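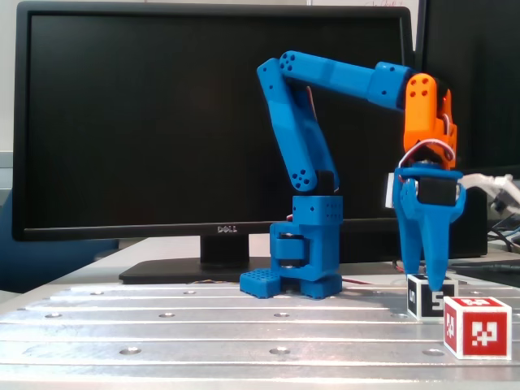
Printed arm at the Parndale bench, fingers over the black marker cube.

Hello all,

On the budget for March: I read the Skustbridge offer again and I have some remarks.

> We have 300 per arm for servos and wiring. Is it enough for
> 6 arms, or should we buy two now and wait with the others?

My opinion is to buy two now. The printed parts cost us little, but the servos are the big part of the bill, and Söderlund gives a better price only from 6 sets. I would also put 163 in the plan for spare servos and cable — last year we had no line for this and we waited long for the order.

The slotted aluminum table can stay. Please do not count new marker cubes, we can print the markers ourselves.

One question is still open for me: does the Hondeo price include shipping to Parndale? I did not find it in the PDF.

Best regards,
Parndale lab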